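What to expect at a robot open day (laundry folding demo)?
Posted in Days Out & Visits, 5/5/20

Ursina Kofler

Hello everyone, I hope this is the right corner of the site, so please move me along if it isn't. I've put our names down for the open day at Trernismont in September, and the part I'm most looking forward to is the folding demonstration in the Amundsen room, where a pair of robot arms works through a basket of clothes on a table. My mother ran a laundry for most of her life, and I grew up with a pile of warm sheets under my chin, so you can imagine the conversations we've been having at home! She is coming too, she is rather slow on stairs, and she has opinions about sleeves.

The programme they've sent is a lovely thing to look at but a bit short on plain facts. I'd like to know how long we ought to allow, whether there's anywhere to sit, and whether the folding is done from start to finish in front of you or whether you only see bits of it. I've copied the pictures over from the visitors' page, so that anyone who went last time can tell me if it's the same set-up.
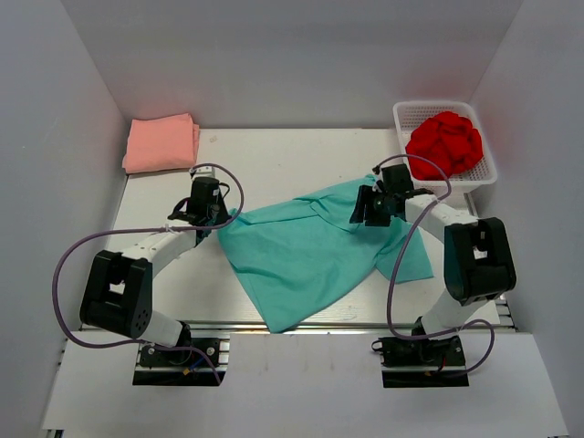

Nadja Bühler says it is the same demonstration she saw last September, and that you should aim for the early session if you possibly can, as by the afternoon the queue went back past the cloakroom and people at the rear were hearing the talk and missing the table. She had 146 ahead of her on the ticket machine and very nearly went home. She's glad she didn't, mind you, and she has written the rest out properly for you underneath.

Nadja Bühler

Right, I've made a pot of tea and can do this justice. Each session is 20 minutes on paper and usually a little more, as the young woman giving the talk (very patient, lovely clear voice) lets people carry on asking things. You do see folding from the beginning. A piece of clothing gets opened out on the table, the two arms take hold and work at it between them, and if a corner goes astray they may have another go. Please warn your mother that it isn't quick. My husband was muttering that he could have done the whole basket, and I told him that would be a first.

What I hadn't thought about before I went is how awkward cloth is for a machine. A box stays a box wherever you put it down, but a shirt is a different shape every time you drop it, and the speaker spent a good while on that. I found it the most interesting part of the day. She also said that long narrow folds come first for most garments and that getting them straight is where the trouble lies, which I expect your mother could have told her.

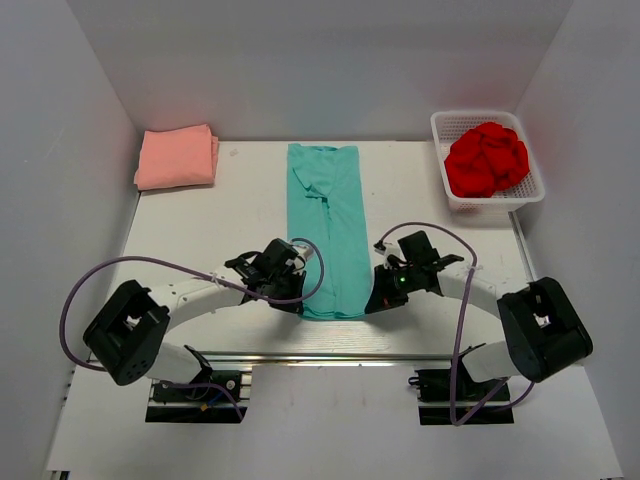 Can you ask them to try something you've brought from home? They'd rather you didn't during the session itself, though the speaker took a tea towel from a little boy in our group and promised to give it a go at the end of the day.

As for sitting, there are benches along one side, and if you say at the door that somebody can't stand for long they'll let you in before the others. There is a lift too, tucked round behind the Ukorel stand, and it isn't signposted at all, so do ask. Take a cardigan. The room is kept cool and you're sitting still.
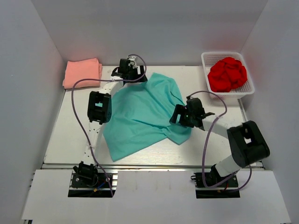

The café is on the ground floor and does a decent soup, but it shuts at 3 and they start putting chairs on tables well before that, so I would eat first and see the other rooms afterwards. You can go back for a second session if there's space. We did, and I enjoyed it more, knowing what I was looking at.

Tastia

went 2 yrs ago, parking is dreadful, get the bus. The folding one is good. Skip the film upstairs unless you want a nap

Ursina Kofler

Thank you both so much, I've booked us on the early session and written "lift behind Ukorel" on the back of my hand, more or less. Mother wants to know if she may ask about fitted sheets. I've told her to wait until the end.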